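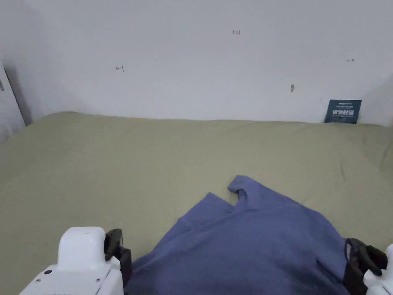

Changes to the Resident Linen Service

Peststead Residential Services will move its linen and clothing service to a new supplier, Niltiva, in February. The present agreement with Tarnex ends at that time and will not be renewed. The monthly charge to residents remains the same.

Under the new agreement, bed linen will be changed every 7 days. Personal clothing will be returned folded, in a bag marked with the resident's room number. Items that need hand washing should be kept apart and given to the front office.

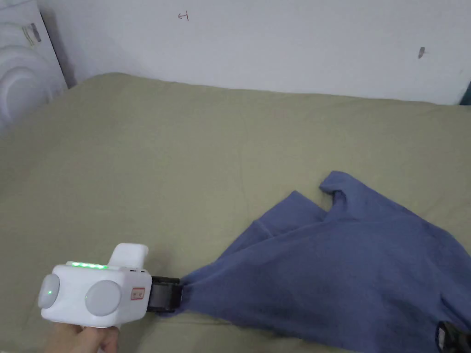 Residents who prefer to do their own laundry may continue to use the machines on the ground floor of the Bălan Building. They should inform the office in writing so that their names can be removed from the collection list.

Questions may be directed to Analyn Yap, Resident Services, at extension 68.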